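The Lever
May 2019
By Ronja Løken

I'd been at the Drasitz lab since December and all I had to show for it was a robot that was afraid of a computer. Okay, not afraid. But you watch an arm stop short of a socket lever 111 times and tell me what word you'd use!

The method was mine, so the shame was mine too. Everybody else trained on clean successes. I wanted to train on fumbles (every slip, every overshoot, 3,227 of them, all saved and labeled by me with cold coffee at my elbow) and let the thing learn what a bad reach looked like before it got there. Birkett called it the school of hard knocks. He also bet me lunch it would never beat the baseline.

So we ran it, his version first. His got the lever three times out of twenty. Then mine went, and I stood in the hallway by the Wevholm poster and made Birkett read the numbers through the door.

"Two," he said. "Four. Huh."

"Huh what?"

"Nine. It's backing up when it's off. It goes in, it doesn't like it, it backs up and goes in again."

I came back in at eleven and watched the wrist view for the rest. It finished at fourteen. I'd like to say I was gracious, but I asked for the expensive sandwich, and then I asked him to run it again, because I didn't believe it either.

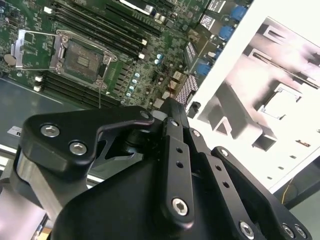 The gripper and the board, from the wrist.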